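Search this site
Search
Reading time: 5 min

Visit report: open day at the Gindberg print and finishing works

The Gindberg works opens to outside visitors twice a year, in spring and in September. I attended the spring session on 30/04/2025 with a specific interest in product literature: stapled booklets, folded sheets and short-run catalogs of the type that companies order for trade counters and fairs. This report covers paper stock, folding, stitching, trimming and the reading room. Wide-format work was also on show in the annex and is left out.

Arrival and layout

The building is a single-story hall with offices along the street side. Visitors sign in at the loading door and follow a painted line past the paper store. The store holds stock flat on pallets, wrapped until the day before use. A wall gauge by the door showed the humidity, and the guide for our group said the target band is held all year. Sheets that come in by truck stand in the store overnight before the wrap is cut.

Next to the store is the guillotine, then two folding machines, then the stitching line. The press itself stands at the far end behind a glass partition and was running a job for Fellodel, a distributor of classroom and workshop equipment. We were allowed to look through the glass but not to go in.

Folding

Most product booklets here start as a sheet printed on both sides and folded into a section. The grain of the paper has to run parallel to the spine. When it runs across, the fold cracks on coated stock and the pages spring open. The operator folded one sheet each way by hand and passed both around. The difference could be felt with a thumbnail. On the cross-grain sheet the ink had broken along the fold in a fine white line.

Heavier stock is scored before it goes to the folder. The score is set on the machine with a matched wheel, and changing the wheel takes longer than the run on small jobs. The works therefore groups small jobs by cover weight, which explains the uneven delivery times that customers mention.

Stitching and trimming

The stitching line drops folded sections over a saddle, adds the cover, drives two wire staples through the spine and passes the booklet to a three-knife trimmer. The job we watched was 647 copies, an odd figure that came from a customer splitting an order between two addresses. Five copies were pulled at the start for checking. The operator measured the staple position on each with a steel rule and pulled the staple legs with a Stanley knife to see how flat they had closed.

Creep was discussed at some length. In a stapled booklet the inner pages push outward past the outer ones, and after trimming they are narrower. With thin booklets the effect is small. With thicker ones the layout has to be shifted page by page or the outside margins drift. Gindberg applies this shift in its own prepress software and asks customers not to do it themselves. Several customers do so anyway, and the correction is then applied twice.

Reading room

The last stop was a room off the corridor where finished work can be handled. Copies were laid out on tables for visitors to open, including catalogs, instruction sheets and equipment brochures.

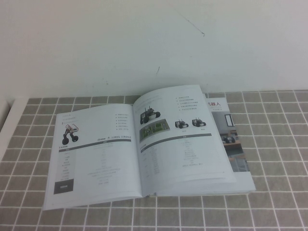 I spent most of my time here on specification pages, as these are the part of a product booklet that gets used. Readers look at the picture once and come back to the table of values several times. The common faults are gray text set too light, columns too far apart for the eye to cross, and units missing from the second column.

A spread with pale gray type and one thin red rule looks clean under daylight lamps. Under a warm ceiling light the gray loses contrast, and small parameter text becomes slow to read. White type on a dark gray bar has a separate problem. The bar is made up of several inks, and if registration moves even slightly the thin strokes of the letters fill in. The works recommends a heavier weight for any reversed text below 9 point, and black alone for table text.

How a booklet lies when opened also matters on a counter. A stapled booklet on stiff stock will not stay flat, and one page usually stands up from the table. Hijazi, the paper merchant that supplied the samples, had a sheet showing the same booklet in 5 weights of stock. The two lightest lay nearly flat without being pressed. The heaviest closed itself. For reference use I would choose the second lightest, accepting some show-through behind the tables.

Questions raised at the end

Recycled coated stock is available but is ordered per job and adds to the lead time. Proofs are supplied on the actual stock only if requested in writing; the default is a screen file. Wire staples can be replaced with loop staples for ring binders, at extra cost, and the trimmer has to be reset for them.

Parking at the works is limited, and the bus stop is on the far side of the rail crossing. Ear protection is handed out at the stitching line. Bags are left at the sign-in desk. Sample packs can be taken from the shelf beside it on the way out, one per visitor.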